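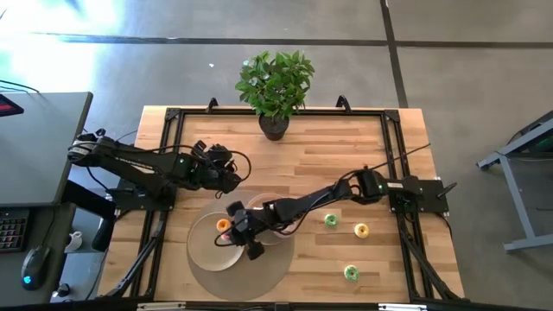

Kiri Faulkner wrote:

> Two plates for the donuts is one too many. Put them all on one and
> people help themselves. Also, the plant has to go somewhere else
> before the June open house, it gets leaves in the icing.

Kiri, I have been to a Tunthorpe open house. Put all the donuts on one plate and the pink ones are gone before the coffee is poured, and we hear about it on this list until fall.

So I vote for 2 plates on the gray mat, orange at one end, pink at the other, greens wherever there's room. The plant is at the far side of the table and has never touched any icing that I know of.

Elínborg, do we still have the big tray from Hitholm?

Oluf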